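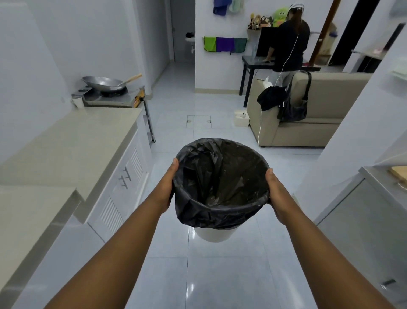

About Bisaver

Hi, and thanks for clicking on the page most people skip! I'm Leandro Garrido and I run Bisaver, a very small shop in Casham that tries out grippers, arms, cameras and controllers on ordinary housework and then writes down how it went. If you build robot hands and want to know how they do on a bathroom doorknob, or you're about to buy an arm and can't tell the spec sheets apart, you're who we had in mind.

There are three of us. I do most of the testing and nearly all of the talking. Csaba Sipos does the wiring, the mounts and the software, and he's the one who will answer if your email has the word "firmware" in it. The third is my sister Inés, who keeps the books and books the apartments (more on those further down).

How we got going

I used to sell industrial arms. Good arms, strong arms, arms that could put the same bolt in the same hole all night long. Then one March a customer asked me which gripper I'd pick for taking out the trash in a care home, and I had no clue. I called three makers and got three brochures back. All of them had a picture of the gripper holding an egg. I have nothing against eggs, but that customer didn't need one picked up. She needed somebody to lift a bin with a bag hanging over the rim and carry it down a hallway without bumping into the counter.

So I borrowed two grippers and a cheap arm, set them up in my own kitchen in Salter, and spent most of a spring dropping things. Csaba lived upstairs and came down to ask about the noise. He looked at how I'd routed the cables, sighed, and went back up for his crimping tool. He's been fixing my cables ever since.

We took the name from a word Csaba's grandmother used for the junk drawer, or that's how he spells it anyway. It was free as a web address and we were tired of looking.

What we do all day

Mostly we compare. You send us a gripper (or two, or you ask us to get hold of one) and we put it through our home list. The list has 55 tasks on it right now. Some are boring on purpose, like pulling a cabinet open by a slim bar handle, or taking a towel off a rack when there's another towel right beside it. Others take a bit more thought. Trash bins are a favorite of mine because they look so easy! A small round one tapers toward the bottom, so if your fingers close on the side they want to slide up. Grab the rim and you've got a crumpled plastic bag folded over it, and now you're really holding the bag and hoping the bin comes along. With two hands you have to decide what the thumbs are doing. We've had grippers that sailed through the rest of the list and went to pieces over a bin liner.

We run the same list by hand too, a person doing every task with a head camera on, before any machine gets a turn. It gives us something to hold the robot runs up against, and it also tells us a lot about the camera. Where you put a camera matters more than I would have believed when I was in sales. Up at head height you get the whole room, which is great for finding your way around, but the minute you lift something wide up to your chest it blocks a good part of the floor. On the wrist you see the fingers beautifully and have no idea where the sofa is. We usually end up testing both, and we tell you which tasks got worse when we took one away.

Floors are part of it too. Glossy tile throws the ceiling light straight back at you, and some depth cameras see a hole there. Csaba keeps a folder of these. If you ask him about it, get yourself a coffee first.

Where we do it

We don't have a lab. We have a bench in Casham for setting up, and after that everything moves into real homes that Inés rents for us, with the furniture and the owners' stuff left the way it is. So far we've worked in 13 of them. Narrow kitchens are the best ones. If an arm can turn around between two counters with somebody else in the room getting on with their own work, I start to trust it. If it needs the sofa moved first, that goes in the report.

We got a lot of pushback on this in the beginning (why not build a mock kitchen?) and we did price one up. It would have been easier to light and easier to reset. But mock kitchens have empty counters, or they have the five objects you remembered to put there. A real one has a wok on the stove with the handle sticking up into the way and a jacket over the arm of the couch. Also my mock kitchen drawings were terrible.

What we've tried so far

I get asked for a ranking a lot, and I don't do one, sorry! What I can give you is how I think about the main types after 966 logged runs.

Parallel jaws, the plain two-finger kind, are what I'd still start with for most homes. They're dull and easy to fix, and with soft pads they'll handle a surprising amount of the list. They don't like cloth lying flat, and they don't like rims with something slippery over them.

Soft fingers are lovely with towels, fruit, stuffed toys, anything squashy. I enjoy them. They get tired with weight, and the ones we've had were hard to clean after the kitchen tasks. Csaba would want me to add that air lines and cabinet doors don't mix.

Many-fingered hands are the ones everybody wants to see. They're the only type we've had that could do something sensible with a thumb over a rim. They also need the most care, the most setup and by far the most patience from whoever is standing next to them. I've changed my mind on these twice and may well do it again.

Suction is great on smooth lids and hopeless on bags. Short paragraph, I know.

On the controller side, our regular setup is the Juhász box, a little real-time controller that Csaba built and named after his old physics teacher. We use it when the maker doesn't have a strong feeling about it, so that two grippers get compared on the same timing. If you'd like your own controller used, send it along and we'll run both. Sometimes the difference between two hands goes away completely once they're on the same box – that has made for a few awkward phone calls.

How the reports look

Plain. You get the task list, what passed, what failed, the video for every run, and a page or two from me in normal language. We put the failures first. We don't edit the videos apart from trimming the ends, and we don't publish anything about your hardware unless you say so in writing. We don't take a cut from makers and we don't sell grippers. I've done my time with that.

If you're a school or a student team, write to us anyway. We lend out the older arms when they're sitting idle, and we charge shipping and nothing else. You'll have to put up with Csaba's checklist when you return them. It's four pages long and yes, he does read your answers.

Working with us

The easiest thing is to email and tell me what you've got and what you'd like it to do in a home. I don't need a polished brief. "It should be able to empty the bathroom bin" is a perfectly good start, and I can usually tell you the same day if it's something we can test. Two grippers on the full list takes us three weeks, longer if a part has to come from overseas. Please send spare pads! Please, please send spare pads.

You're welcome to come watch a run as well. We ask visitors to keep to one side of the passage, leave the owners' things where they are and let us know ahead of time, so Inés can clear it with whoever owns the place. Parking in Casham is fine. Parking near the apartments is usually not, so ask first and we'll send directions.

Page last updated 21/05/2021. The task list changes more often than this page does, so if you need the current version, ask Csaba for it.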